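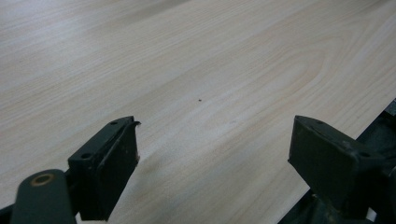
Feb 15, 2026

I have now spent most of a Sunday on one tabletop, and I'd like somebody to know it.

The table is the pale wood-grain one we bought when we moved to Sellham, back when I thought a light color would make the room look bigger. It made the crumbs look bigger. There is a dark speck near the middle that I have tried to brush off with my sleeve maybe 30 times, usually while on the phone. It's a tiny thing. My husband has never seen it, even when I put my finger next to it and said "there."

So today I went at it. Dish soap first, then a baking soda paste, then the edge of an old library card. After that I drove to Rokgate and paid too much for a bottle of something with a lemon on the label. The lemon stuff smells great. The speck is fine, thanks for asking.

Jennylyn Evangelista from next door came by to return my cake pan and gave her opinion, namely that it's a burn and I should put a plant on it. I don't want a plant in the middle of the table. I had one on the last table, and all it did was drop leaves in the butter.

What I did get out of the day is a clear table, and that hasn't happened since before Christmas. Off it came 20 minutes' worth of mail, two dead pens, a candle I was saving, and the warranty for a toaster we gave away. The grain is pretty when you can see it – all those long lines, and the loopy arches off to one side. I'd forgotten about the arches.

Dinner is soup. I'm putting my bowl on the speck.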